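Teaching Robots by Demonstration
Handout 4: Moving the arm by hand, moving the arm from far away
Practical course, Sketimberg workshop
Prepared by Lilla Bognár

Before you read

This handout goes together with the second lab session. Please read it before you come, because in the lab we have little time for explaining and I would like you to use this time with the arm. If some word is not clear, mark it and ask me at the beginning. English is not the first language for many of us, and it is not mine either.

In Handout 3 we wrote the motion of the arm as a list of joint angles. Most of you noticed that this is slow work. For a simple move from one point to another it is fine, but for putting a lid on a box, or pushing a cloth to the side, a list of angles becomes very long and it is hard to see the mistake in it. In this handout the person shows the task and the computer writes down the numbers.

1. Two ways of showing

There are two ways we use in this course.

The first is hand guiding. Some books call it kinesthetic teaching. You switch the motors to the soft mode, you hold the arm with your hands, and you move it through the task. The encoders in the joints are read all the time, and this reading is the demonstration.

The second is remote control, or teleoperation. You hold a second, smaller arm (the leader), and the working arm (the follower) repeats your motion. Your hands do not touch the follower. You can stand at the other side of the table or in a different room, if you have a good view from the cameras.

Both ways give the same kind of file at the end: time, joint angles, gripper opening, camera pictures. The difference is in what is inside the pictures and how natural the motion is.

With hand guiding you feel the weight and the contact. When the gripper touches the table you know it immediately, in your fingers. But your hands and sleeves are in the camera pictures, and later, when the robot works alone, there are no hands. A program which learned from pictures with hands can be confused by this. You can play the recorded angles again without the person and take the pictures during this second run. We call it the replay step. It works well when the objects stay where they were in the first run, and badly when they roll or bend.

With remote control the pictures are clean from the beginning. But you feel less. With our leader arm, which is a Brastel kit, you feel nothing of the contact, only the friction of its own joints. Beginners press too strongly because of this. Please look at the motor current on the screen during your first tries.

2. Preparing the place

The base of the arm must not move during the recording and also not between recordings. This sounds simple, but it is the reason for most of the lost data in last year's course. If the base turns a little in the middle of the afternoon, all demonstrations before and after this moment have a different zero, and you will not find it by looking at the videos.

Do these steps each time:

Put your hand on the base and try to turn it gently. If it moves, tighten it and do the zero position again.
Look at every screw you can reach. Do not only touch it, use the screwdriver.
Follow each cable with your finger from one connector to the other one.
Move every joint slowly to both ends with the motors off. Watch the cables while you do this.
Start the recording program and compare the angles on the screen with the real arm.

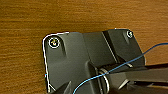

About cables I want to say a little more. A cable which is too short pulls on the arm near the end of the reach, and the person who guides the arm by hand does not notice, because the hand simply pushes harder. The robot alone does not push harder. It stops a bit before the target, and students then search for the error in the learning program for hours. A cable which is too long makes a loop, and the loop can go under a joint. Leave enough length for the biggest move of the task, and fix the remaining part at a place which does not move.

The cable can also come in front of the wrist camera. If it is in the same position in all recordings this is not a big problem. If it is sometimes there and sometimes not, the program may learn something from the cable. In the Hegyi exercise (see section 5) one group had a result which was very good in the morning and very bad after lunch. They had changed only the path of one cable.

3. Recording a demonstration

Work in pairs. One person shows the task, the other person sits at the computer, starts and stops the recording and writes the notes. After 4 demonstrations you change places.

One demonstration is one complete run, from the rest position to the rest position. Do not begin in the middle. Do not stop the recording before the arm is back, also if the object is already in the box.

Move at a constant, calm speed. Many people are slow at the beginning, very slow near the object, and then fast on the way back because they are happy that it is finished. The robot will copy this too. The fast return is dangerous for the objects on the table.

If you make a mistake, you have two choices. If the mistake is small and you can correct it in a natural way, for example the gripper closed beside the object and you opened it and tried again, keep the recording and write "corrected" in the notes. Such recordings are useful, since the robot also needs to see how to come back from a bad position. If the mistake is large, for example you hit the box or the arm went to the joint limit, finish the run, go to rest and write "reject". Do not delete the file yourself. I want to see the rejected files too.

Do not talk to your partner about the motion during the run. You will start to look at the partner and your hand will wait. A pause in the motion is difficult for the learning program, because for the same picture there are then many different answers: stay here, or go on.

4. How many demonstrations, and how different

For the first task each pair records 16 demonstrations. This is not a large number, but it is enough to see the effect of good and bad recordings, and this is the purpose of the lab.

Change the start position of the object between the runs. Use the paper sheet with the marked places and take them in the order written on the sheet. When people choose "random" places themselves, they usually choose the middle and the right side again and again, near to the hand they use.

Do not change everything at the same time. For this task the light, the table and the box stay the same. The object position is different, and the way of gripping may be a little different, but please decide with your partner from which side you take the object. If one of you always comes from the left and the other from above, the program can learn the average of both, and the average is often a motion which touches nothing or pushes the object away.

5. The Hegyi exercise

This exercise has its name from the former student who made the first version. You receive 23 recordings of the same task. They were made in Gevville by two persons, with hand guiding and with remote control, and the labels were removed.

Your work:

a) Sort the recordings into the two ways of showing. Use only the joint angles, do not open the camera pictures. Hint: plot the speed of the wrist joint and look at the last part before the gripper closes.

b) Find the recordings where the base was loose. Compare the rest position at the start and at the end. With a firm base the object is reached with nearly the same angles when the marked place is the same.

c) Write for each recording if you would use it for training, yes or no, and one sentence why. There is not always a correct answer. I am interested in your sentence.

In part b many students look only at the first joint. Please look also at the second, the shoulder. When the base tilts, the shoulder has to correct for it, and the first joint can look perfectly good.

6. Safety in the soft mode

In the soft mode the motors hold only the weight of the arm. They do not hold the weight of your hand, and they do not hold a tool which the program does not know. If you mount the heavier gripper, enter its weight before you switch to the soft mode, or the arm will sink.

Keep one hand below the forearm when you switch the mode. Hold the links on their wide sides and do not put fingers between two links. Long hair and scarves must be tied. The partner at the computer has the stop button within reach during the whole run and does not use the phone.

With remote control, bring the leader to the same position as the follower before you connect them. If the positions are different, the follower goes to the position of the leader as quickly as it can. The program asks you if the positions agree, but it does not check. You have to check.

7. What to hand in

One folder for each pair with the recordings, the notes file and one page of text. In the text, describe what was difficult in showing the task and which of your own recordings you would reject now, after doing the exercise. Plots are welcome but the axes need names and units.

Folders without the notes file will be returned to you.

For the next session, please read Handout 5 up to the part about smoothing. Bring your own recordings on a stick, because the lab network is slow in the afternoon.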